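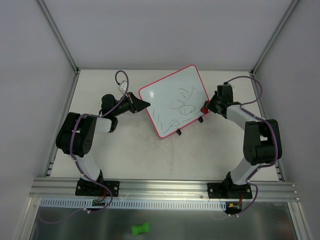
Fig. 3. Small whiteboard between two arms, work surface.

Section 3: Setting up the shared calendar in Jastidora

Right, so you've got Jastidora installed and you've made your login (if you haven't, hop back to Section 2, I'll wait). Now we're going to get the bookings calendar going. I set ours up for the community hall at Stenden and it took me some 30 minutes, mostly because I kept clicking the wrong menu!

1. Open Settings, then Calendars, and click New Shared Calendar.
2. Give it a name people will recognise. Mine was "Cal 1" for ages and I don't recommend it.
3. Pick your time zone. Check this one even if it looks right, as mine had defaulted to Perth and I'm in Hobart.
4. Choose a colour for each room. Go easy on the greens, they all look the same on a phone.
5. Click Save, then wait for the little tick next to the name.

Note: the free plan holds 3,000 entries, and every repeat of a weekly booking is an entry of its own. I set an end date on all of mine. 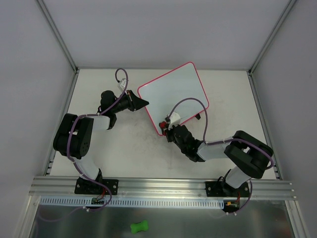
Next up is letting other people in. Go to Sharing, type in their email and choose Viewer or Editor. I'd start everyone on Viewer – you can always bump them up later, and it saves you that awful arvo of working out who moved the yoga class.

Caution: don't tick Sync Both Ways if you're also importing from Nimier. I did, and ended up with 3 copies of every booking (deleting them by hand was no fun at all). Tick Import Only, and leave the refresh on 5 minutes.

If you're coming across from the old Gökçe spreadsheet, save it as a CSV first and make sure the dates are day then month. Section 4 goes through the column headings.

Last updated September 22, 2018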